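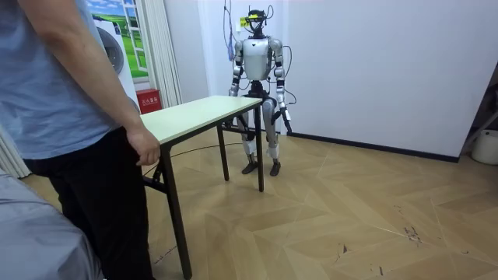

Will the new roadside rule keep highway officers safer? It might, but Drarnell has passed rules like it before and crashes kept happening.

Starting in June, drivers must slow by 20 mph when passing a stopped patrol car on the Witelia highway. The fine goes up too – on paper, at least.

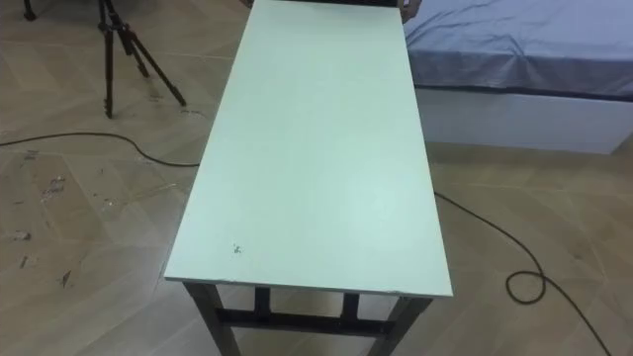
Public Safety

The Magaña stretch has four patrol cars per shift, and three are usually tied up on calls. Who will write the tickets? The county has yet to say.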